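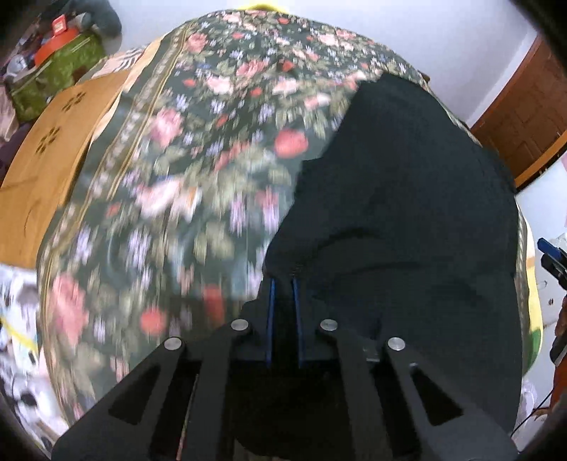 布物の片付け作業に把持データの収集が入ったときの、作業基準と評価の決め方について

投稿者:shiwa_nobashi
カテゴリ:職場・業務改善 > 自動化・省人化

居室清掃と衣類整理を請け負うMalskaという会社で、現場の作業割り当てを担当しています。拠点はFokportです。

6月から、作業の一部を手持ちのグリッパーで行う運用に変わりました。ベッドの上に置かれた衣類を取って畳み場所へ移す、カバーの端を引いて整える、といった工程です。二本指の器具を作業者が手に持って操作し、カメラ映像と指の開閉量を記録します。記録は収集管理ソフトのTannousに送られ、機器の供給元であるBenovariが学習用に処理します。将来は同じ工程をアーム付きの台車に任せる計画だと説明を受けています。

現時点で登録済みの記録は2669件です。このうち採用判定がついたものは半分に届きません。差し戻しの理由で多いのは次のとおりです。

・つかんだときに下の寝具まで一緒に持ち上げている
・移動が速く、布の境界が映像で判別できない
・途中で素手を使っている
・開始位置に戻さずに次の動作に入っている

困っているのは、この差し戻しが作業者の評価に影響し始めていることです。従来の評価は、一室あたりの所要時間と仕上がりの点検結果で決めていました。収集を担当した日は所要時間が延び、点検の結果は変わらず、さらに採用率という別の数字が加わります。手作業の速い人ほど動きが速いため差し戻されやすく、評価が下がるという逆転が起きています。

会社側は一人あたり月400件を目安にすると言っています。根拠を尋ねましたが、供給元の推奨値だという回答だけでした。

お聞きしたいのは以下の点です。
収集を兼ねる作業の標準時間は、どのように設定するのが妥当でしょうか。
採用率を個人の評価に使っている職場はありますか。使っていない場合、品質は何で管理していますか。
台車が導入された後、収集を担当していた人の業務はどう変わりましたか。

契約書の読み方ではなく、現場での運用について知りたいです。

追記
器具の重量について質問をいただきましたが、手元に仕様書がないため回答できません。作業者からは、重さよりも手首の角度が固定されることのほうがつらいという声が出ています。

投稿者:orikomi_3gou
リネン工場で工程管理をしています。タオルの投入工程で同じような収集を経験しました。

標準時間については、既存の一室あたりの時間に係数を掛ける方法は勧めません。布物は状態によるばらつきが大きく、係数が安定しないためです。うちでは収集を別工程として切り出し、通常の清掃時間には含めない形にしました。手順は次のとおりです。

収集用の時間帯を固定する。うちの場合は13時から15時まで。
その時間帯の担当者には通常の部屋を割り当てない。
器具の装着、校正、記録の確認を作業時間に算入する。
差し戻し分の再収集も、翌日以降の収集時間の中で行う。

三番目が抜けている職場が多いと思います。記録の確認は、慣れた人でも収集そのものに近い時間がかかりました。件数の目安を先に決めると、この部分が無償の残業になります。月400件という目安も、校正と確認を含めた実測値を取ってから可否を判断してください。測定対象は、慣れた人と始めたばかりの人の両方にします。

採用率は個人評価に使っていません。最初は使っていました。やめた理由は単純で、採用されやすい布だけを選ぶ人が増えたからです。厚手で無地のものに記録が偏り、供給元から追加収集の依頼が来て、結局は工数が増えました。現在は差し戻し理由をコード化し、週ごとに班の単位で集計しています。個人には理由コードだけを返し、順位は出しません。

差し戻し理由のうち、下の寝具まで持ち上げるというものは、作業者の技量より対象の条件による部分が大きいはずです。柄の細かいカバーの上に柔らかい黒い布が広がっている場合、指先を差し込む位置は布の縁に限られます。黒い布はしわの陰影が映像に出にくく、中央付近をつかむと下の層との区別がつきません。次の点を作業標準に入れておくと、いくらか改善します。

接近は布の縁から行い、縁の手前で一度止める。
指を閉じる前に、内側のパッドと布の縁が両方とも映像に入る角度にする。
持ち上げは最初の数センチだけ遅くする。全体を遅くする必要はない。
下の層が付いてきたら、指を開いて記録を終了し、失敗として登録する。

失敗として登録した記録を差し戻しと同じ扱いにしないことも重要です。Tannousの設定は知りませんが、うちのソフトでは区分を分けられました。分けられないのであれば、供給元に依頼する価値があります。

投稿者:yukashita_haisen
うちは67室の宿泊施設です。台車は入りましたが、業務はたいして楽になっていません。

ベッドの上の物を取るところまでは動きます。床に落ちた物、コード類が絡んだ物は対象外で、人が先に片付けます。その片付けの時間が計画に入っていなかったので、早番が早く来るようになりました。収集を担当していた人は、今は台車の監視と復帰操作をしています。手当はつきません。

評価の話なら、会社に言う前に自分で記録を取ったほうがいいです。口頭で言っても通りませんでした。

投稿者:kentei_mae
導入支援の側で働いていた者です。三つ目のお尋ねを中心に書きます。前のお二人と重複する部分は省きます。

収集担当者の移行先は、私が関わった範囲では3種類に分かれました。監視と復帰操作、例外処理の専任、収集前の業務への復帰です。どれになるかは、導入前に職務の定義を文書にしてあったかどうかでほぼ決まっていました。文書がない現場では、監視が通常業務に上乗せされます。yukashita_haisenさんの例もこれに該当すると思います。

監視業務を定義する際、最低限決めておく項目を挙げます。

同時に監視する台数の上限
停止から復帰までの責任者
復帰できない場合に手作業へ切り替える判断の基準
監視中に兼務してよい作業と、してはいけない作業
利用者の私物に損傷が生じたときの報告経路

最後の項目は、居室を扱う業態では先に決めてください。ベッドの上にある布が、寝具の一部なのか私物の衣類なのかは、人でも見ただけでは判断できないことがあります。手作業であれば、持ち上げた時点で気付いて元に戻せます。自動化した工程では、誤って分類された物がそのまま次の工程へ流れます。判断を台車の前に置くのか後に置くのかで、必要な人員の配置が変わります。

映像の扱いについても一点。グリッパーのカメラは広角のものが多く、対象の布のほかに棚の上や床の物、扉まで写り込みます。利用者への説明と同意の取得を現場の作業者に任せている例を見ましたが、これは管理部門の業務です。作業者の標準時間に含めるべきものではありません。

手首の件は、件数の目安より先に扱うべきだと考えます。角度が固定される姿勢の反復ですから、連続作業時間の上限と交代の間隔を決めてください。具体的な値は産業保健の担当者と相談して決めるもので、供給元の推奨値で代用はできません。

投稿者:shiwa_nobashi(投稿者からの返信)
ご回答ありがとうございます。

Tannousの設定画面を確認したところ、終了区分に「中断」がありました。「失敗」はありません。中断で登録した記録が採用率の分母に入るかどうかは画面からはわからず、Benovariに問い合わせています。

標準時間は、orikomi_3gouさんの方法に近い形で案を作りました。収集を別工程とし、校正と確認の時間を実測します。午後の早い時間は部屋の引き渡しと重なるため、こちらでは午前に置くつもりです。

差し戻し理由の集計は手元の表で始めました。布の色と下に敷かれた物の柄も列に加えています。暗い色の衣類で差し戻しが多いという印象はありますが、同じ条件の記録がまだ少なく、比較できる段階ではありません。

監視業務の定義については、項目をそのまま会社に提出しました。台数の上限だけは先に回答があり、機種が決まってから検討するとのことです。同意の取得は誰の業務かが社内で決まっておらず、決まるまで私物の多い居室は収集の対象から外しています。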